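Cosgate Everyday Bowls and Plates: small set, big fan

I did not expect to get this excited about plastic dishes, but I've been using the Cosgate Everyday set since December and I keep telling people about it, so it may as well go in a review.

I bought mine at Brophy in Stastville after my neighbor Kevin Horgan served chili in his and I spent the whole evening turning the bowl over in my hands. They're light! They have a nice rounded lip, they come in soft colors (blue, green, pink), and they don't make that awful clatter when you put them away at night while everyone else is asleep.

How they stack

My old dishes leaned. You'd put a bowl on top of the plates, shut the cabinet, and hear the whole lot slide over. The Cosgate plates sit down into each other nicely, and a bowl goes on top without any fuss. I keep the whole lot on one shelf that's 8 inches high, with room left over for the mugs I can't bring myself to throw out. The mix of colors makes me happy too, with a rim of one showing under another.

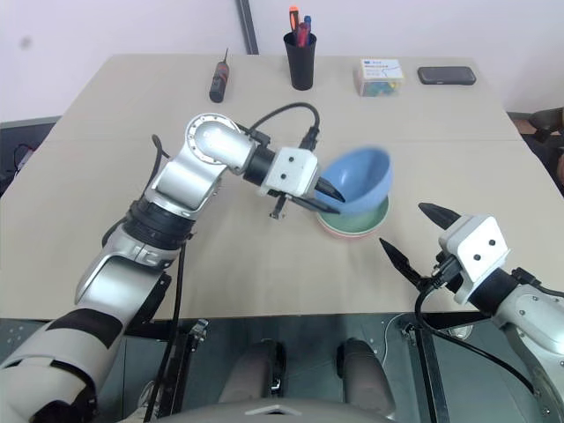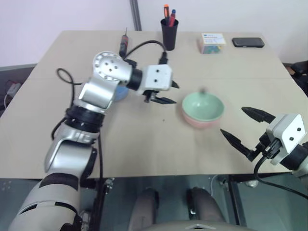 Washing and wear

Mine go through the dishwasher most nights, top rack, and the shine has held up really well. Tomato sauce is the test for any plastic bowl, and the blue passed easily. The pale green picked up a faint orange tint after a curry sat in it overnight (my fault), and a soak with baking soda took care of most of it. The plates do show fine knife marks if you cut on them. I've stopped cutting on them.

One gripe: water collects in the foot ring on the bottom, so give each piece a shake before you put it away or you'll get a drip down your sleeve.

Price and where to buy

I paid 40 dollars for the set, and I'd pay it again. Donal Mulligan at the Brophy counter told me they can order single pieces too, handy if one goes missing at a potluck. I've already asked him for 2 extra bowls in the blue.

Who I'd get them for

Anyone in a first apartment, anyone with kids, anyone who eats on the porch. If you like a heavy plate under a steak, stick with stoneware for that and keep these for breakfast, soup and popcorn. Mine are out on the table right now, waiting for tonight's noodles.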